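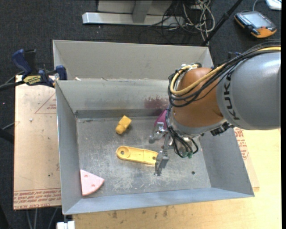 KUKA arm reaching into a metal parts bin

Frequently asked questions

I get a lot of the same messages under my videos and in my inbox, so I finally sat down and answered them in one place. If yours is missing, leave it under the newest upload and I'll get to it when I can.

Where does the name Bridow come from?
It was the name of a town in a story I wrote when I was 11. The story was terrible (everybody in it was a duke) but I liked the word. When I needed a channel name that wasn't taken, there it was. People say it all kinds of ways. I say BRY-doh, but I answer to anything.

What do you play?
Mostly accordion, plus a bit of toy piano and a lot of humming. I started on regular piano at six because my parents wanted me to, and switched to accordion at 14 because my grandmother had one under the bed. I also sing, though I didn't on camera for the first two years. I was way too shy!

Do you do all the voices in Brenusine?
Nearly all of them! Brenusine is my animated series about a lighthouse that gets bored and goes traveling. I do the lighthouse, both gulls, the mayor and the fog. The one exception is the ferry, which is a friend who asked to stay uncredited, so please stop guessing in the comments. The guesses are very funny, though.

How long does an episode take?
A four-minute one takes me six weeks if nothing goes wrong. I draw 800 or so – no, let me be exact, because I keep a tally on the wall – the last one was 800 drawings on the nose, and I was so pleased I took a picture of the tally. The voices are the quick part. I record those in one evening with a blanket over my head.

What do you animate with?
A hand-me-down drawing tablet and whatever free software is behaving that month. I've switched programs three times and I don't think it changed how anything looks. If you're just starting, use what you already have.

Which video should I watch first?
The accordion cover medley from the train station is the one most people found me through, so maybe that. My own favorite is "Soup for Gallden," which hardly anyone watched. I spent a whole May on it and I still think the gull solo is the best thing I've made.

Will you ever finish the Halás songs?
Yes! For anyone new: Halás is a set of songs about an imaginary swimming pool, and I've put out five of them. There are supposed to be nine. Two more are written but I don't like the endings yet, and the other two are just titles on a sticky note. I'd rather be slow than put out something I'll want to take down later.

Can I cover your songs or use them in a video?
Covers, yes, always, and send me the link because I love hearing them. For using my own recordings in a video, please write first and tell me what it's for. I've said yes to nearly everybody so far. The one thing I won't agree to is ads.

Do you sell sheet music?
There are 20 songs up in the shop right now, accordion and piano versions both. If money's tight, email me and I'll send you one for free, no explanation needed.

Do you play live?
Sometimes, in small rooms. The biggest crowd I've had was 300 people and my hands shook through the whole first song. My favorite was a bookstore with 40 folding chairs and a dog who howled on the high notes. Dates go on the shows page as soon as I have them.

Do you do conventions?
One or two a year. If you see me, come say hi! Costumes very welcome – last year I met a lighthouse who couldn't fit through the door of the panel room, so we did our photo in the hallway.

Can I send you something?
Letters and drawings, yes please. The mailing address is on the contact page. No food, and no instruments unless we've talked about it first, as I really am out of closet space.

Why don't you read your direct messages?
There are too many, and I kept losing whole mornings to them. Email is much better. I go through it on my laptop after breakfast, and it can take me a couple of weeks to write back.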